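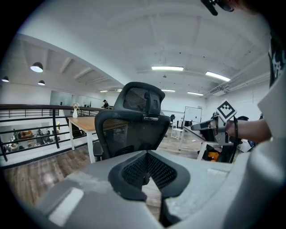 Freeing up storage before a phone system update

A major system update needs free space for the download and again for the unpacked files. Allow 16 GB on a phone. If the installer stops with error 604 on a Grendell handset, storage is the first thing to check.

Open Settings, then Storage, and wait for the totals to finish calculating. Sort apps by size. Clear the cache of the largest ones, but leave "Clear data" alone unless you have your sign-in details handy, as it resets the app.

Offline maps and downloaded video are usually the largest items after photos. Delete maps by region and download them again later over home wifi.

Copy photos to a computer by cable. Open a few of the copies at full size before removing the originals, then empty the gallery's recycle bin. Deleted photos keep occupying space until that is done, in most galleries for a month.

Charge to at least 50 per cent and leave the charger connected. Older Mollel models restart 2 times during installation and the screen can stay black for 4 minutes. Do not hold the power button during this period.

Afterwards, check that your alarms, default browser and mobile data limit have kept their settings. The data limit on Mollel phones reverts to off.

Jocelyn Yap
Updated 11 March 2018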